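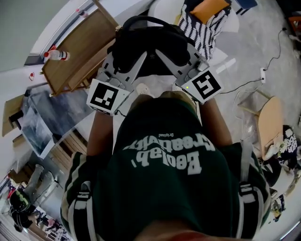
The workroom in Bustham, with the wooden table and the glass-topped desk. Two bottles with red caps are on the table.

Eirlys Prothero has rented the ground floor room in Bustham since February. She fitted it out on a budget of $2,728, and most of that went on paint, lighting and a door that locks. The furniture came last.

"I had 274 dollars left when I got to the furniture," she says. "So it was going to be secondhand or it was going to be the floor."

The wooden table was the first piece in. She bought it from Emrys Pritchard, who was closing his frame shop, and the two of them carried it over on foot. It had been his cutting table and she did not sand it down.

"People ask if I'm going to refinish it. I'm not. If you put a nice finish on a table, everybody starts looking for coasters. I want them to put their stuff on it and get to work."

The glass-topped desk took longer to win her over. It came from an office clearance at Eltard, and she had gone there for shelving.

"I don't love glass. It shows every fingerprint and you see the whole room in it. But it had storage under it in wood, and that was what I was short of. I wipe it down in the morning and then I quit looking at it."

Asked about the floor, she laughs. It is white with speckles and it was there when she signed the lease. Her first plan was to cover it.

"I had a carpet picked out and everything. Then Saodah came by — Saodah Mangundap, she has the unit next door — and told me to live with it for a month. She had the same floor and she'd carpeted hers and was sorry. You drop a screw on carpet and it's gone. On mine you hear it, at least. Finding it with all those speckles is another matter."

The floor is also where things end up. Prothero has a rule that bags stay off the tables, and the result is that people put them down wherever they happen to be standing. Cardboard boxes are a second problem. Deliveries come in, get opened, and the box sits there.

"I flatten them when I can't get past. Cheng-en keeps telling me to get a hook or a rack for the bags. He's right. I've measured the wall for it. I haven't bought it."

Drinks are allowed on the wooden table as long as they have a cap. Open cups are not allowed anywhere in the room. She made the rule after a mug of coffee went over at the desk and ran down into what was stored underneath.

"Two days of drying paper on a radiator. After that, caps only."

She would like to replace one thing before winter, and it is the chairs. The ones she has now were lent by her sister-in-law, Sioned Sayce, who wants them back for her dining room.

"She's been very patient. I told her two weeks, and that was a while ago now."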